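Snacks on the Long Drive, Second Attempt

In August I wrote up how I pack food for the drive to Potham, and a few people wrote back.
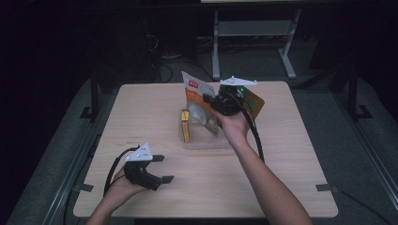 One reader said I was wrong about buying everything at the rest stops, and that anyone who does the trip more than twice a year should pack at home the night before and stop only for gas. Another agreed and added that the prices past Jelance had gone up again, which matches what I saw.

So I tried it their way. The drive is 10 hours if the bridge is clear, and I do it alone most of the time. What I eat in the car matters more than it should, mostly since I tend to get sleepy after a big lunch and cranky without one. My old routine was a large breakfast, nothing until Jelance, then whatever was hot behind the counter. I felt bad by two in the afternoon almost every time.

The new routine starts with a list. I wrote down everything I had eaten on the last trip, as well as I could remember it from receipts. There were 13 items. Most were salty, and two were coffee drinks with more sugar in them than I would ever put in a cup myself. I crossed off the things I didn't remember enjoying and was left with crackers, nuts, an apple and a turkey sandwich.

The sandwich was the hard part. Mayonnaise soaks through the bread by noon, and mustard alone is dry. I ended up putting the cheese against the bread on both sides with the turkey and mustard in between. Lettuce goes in its own bag and gets added when I stop. I don't like eating a sandwich while driving, so it waits for the picnic area north of Stustier, where there are tables under the trees and a clean bathroom. It is a twenty-minute stop if I don't look at my phone.

Nuts and crackers are for the road. A bag that stands up by itself is a lot better than one that falls over, and I pay attention to that now when I shop. I used to wedge a bag between the seat and the console, and I was still finding pieces of pretzel down there in the spring. Cup holders are fine for a small bag but not for a family size one. If the bag is too big, I pour part of it into a short plastic tub with a lid and leave the rest in the trunk. That also keeps me from eating the whole thing before lunch.

Fruit is mixed. Apples are good, grapes are better if they are washed and dried first. Bananas I have given up on. One warm afternoon in a parked car and the whole interior smells like banana until the next day. Oranges need two hands and a napkin. I tried peeling one ahead of time and it dried out, although I might not have wrapped it well.

For drinks I bring water and one thermos of coffee. The coffee stays decent until early afternoon. I fill the water bottle again at Stustier, where there is a fountain by the map board. I have stopped buying the big bottles of iced tea because of what they do to the number of bathroom breaks.

The cooler question came up in the replies too. I own a hard one that takes up half the back seat, and for one person it makes no sense. I borrowed a soft lunch bag and put in two ice packs. The packs were still partly frozen when I reached Potham in the evening, so that is good enough. It rides on the floor behind the passenger seat, where I can reach it once I'm parked. I would not try to get into it while moving.

As for money, I saved some, but less than the first reader promised. Groceries for the trip came out a little cheaper than what I'd been spending at the counters, and I had crackers left over for the week. The bigger change was time. I made 3 stops in place of my usual five and got in before dark. I was also awake for the last stretch, where the road narrows and the trucks bunch up.

There is one place I'm not willing to give up. The bakery Tóth, just off the second Jelance exit, sells a poppy seed roll that I have been buying since the car I had in 2000, and I'm going to keep buying it. It is too sticky to eat at the wheel, so I put it in the trunk and have it with tea that night.

Next trip is on a Thursday and I want to try cold noodles in a jar. Somebody suggested hard-boiled eggs as well, and I'm open to that, but I'd have to eat them outside the car. If you have a way to keep cut vegetables from getting slimy in a bag, leave it in the comments. I've tried a paper towel and it helped the carrots but did nothing for the cucumber.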